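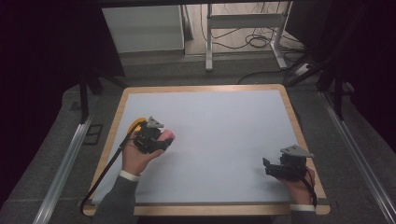
What should a shop sort out first when part of the hand work is going over to robots?
The bench, and then the hours of the people who stand at it.

We changed over at Wostska this fall and I love how the job has opened up! Naledi Kruger packed by hand for years, and now she teaches small pick-and-place moves with a pair of hand-held grippers (and she's fast). A few tips from our bench:

Keep the surface pale and bare, with only what the task needs.
Swap hands or take a break every 50 minutes. Wrists get tired before you notice.
Lead cables off toward your own side, away from your elbows.
Let the packers write the task list. Ours came up with 6 tasks in one morning, all better than mine. 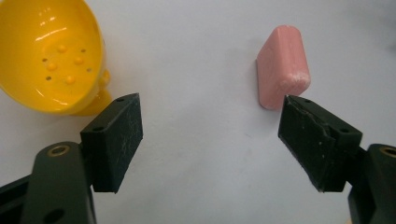

Ratanaporn, October

Soap and a soap dish make a great starter pair, one thing to lift and one place to set it down. Open the fingers wide before you go in. Brush crumbs off the pads between rounds, and check the screws at lunch. Anathi Msimang keeps a soft toothbrush at her station for the pads, and the whole row has copied her!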